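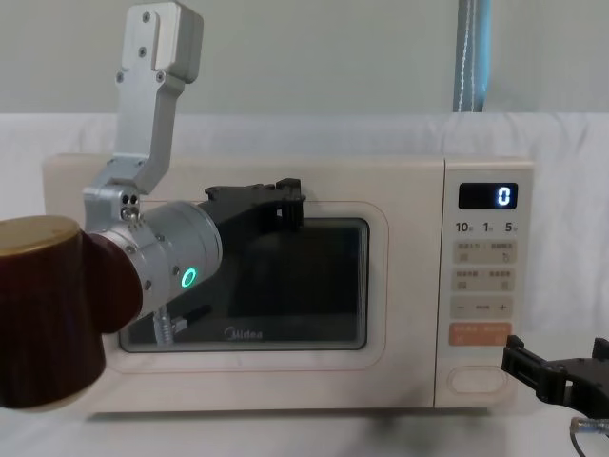 Home Threads Lists About Log in

Bahman Kordestani
November 1, 2018

1/ Our hospital lab group has finished its count of urine isolates from the Lanwood clinics. 1360 cultures grew E. coli. 227 of those were resistant to trimethoprim-sulfa.

2/ Repeat cultures from the same patient within 30 days were dropped. Leaving them in pushes the resistance rate up, as people who fail treatment get cultured again.

3/ Nitrofurantoin held up well. It does not reach useful levels in kidney tissue, so read that result as applying to bladder infections only.

4/ Dekport ran its own set through June: 1067 isolates, different panel, older breakpoints. I would not pool the two. We are rereading their zone sizes first.

5/ Clinic-level tables go to prescribers next. Sites with fewer than 30 isolates are left blank.

Replies

Nouri: Were catheter samples included?

Bahman Kordestani: No, excluded at intake.

atlow_micro: Any ESBL numbers?

Bahman Kordestani: Confirmatory tests still running.

More threads
Reading a disk diffusion plate
Why breakpoints change
Sample transport times at Atlow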